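3.2 Collecting the demonstrations

It is common in this area to report the size of a demonstration set and say little else about it. We think the size is the least useful thing to know. Two sets with the same number of episodes can differ a great deal in how the operators worked, where the objects were put down, and which attempts were thrown away. In our experience these choices account for much of what later gets credited to the model.

Our own set is small. It holds 91 episodes of a two-handed pick-and-place task, recorded by 7 operators over 6 sessions in September. Each episode starts with one object near each hand and an open bin between them. The operator drives both arms through the Lokia teleoperation interface and is asked to put both objects in the bin. The order is left to the operator. Figure 4 gives the view from the head camera, the only view the policy receives.
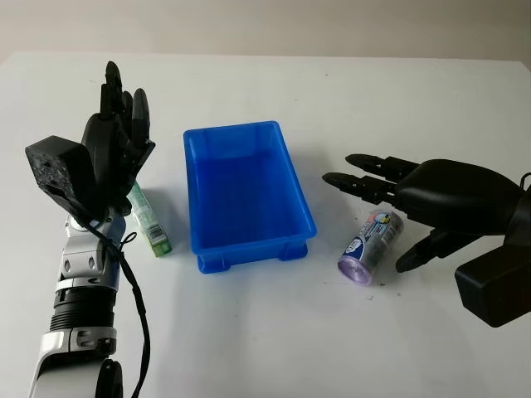 Lund, December 6, 2023

Figure 4. Head camera view with both hands open: carton by the left hand, blue bin at the center, cylindrical container with a purple lid under the right hand.

We draw attention to how friendly this layout is. The table is white, the wall is plain, and the bin is a strong blue that is hard to confuse with anything else. Each hand has an object close by, so the question of which arm should take which object hardly comes up. A policy trained on layouts of this kind may learn to close whatever hand is nearest and move it toward the middle. That would score well on our test and would tell us very little about whether it had learned anything about cartons or cans.

The earlier Panyasiri set has the same weakness, and its authors describe the result as object-level generalization. We do not find the claim convincing. When we shifted the bin toward one side of the table, our baseline kept reaching for the center. Adding more centered episodes did nothing to correct this.

Lids and wrappers raise a second problem. The cylindrical container lies on its side, and operators disagreed about how to approach it. Some lowered the hand from above, others came in from the side with the thumb low. Both work. Averaged together by a simple regression loss, they produce a motion that belongs to neither, and the fingers close too early. Zacharias, who reviewed the recordings, proposed keeping only the approach from above. Ratanaporn argued that this would hide the problem in the data and leave it out of the paper. We kept both approaches and tagged each episode by grasp type.

Failed attempts were also kept if the operator recovered without help. Lundell-style filtering, which drops any episode containing a missed grasp, would have removed more than 7 of them, and these are the only episodes that show what to do after a miss.

We make no claim that the set is balanced. Lighting was never varied, and the operators all knew the task was being recorded, which probably made them slower and tidier than they would otherwise be. Results in Section 4 should be read with this in mind, including the ones that favor our method.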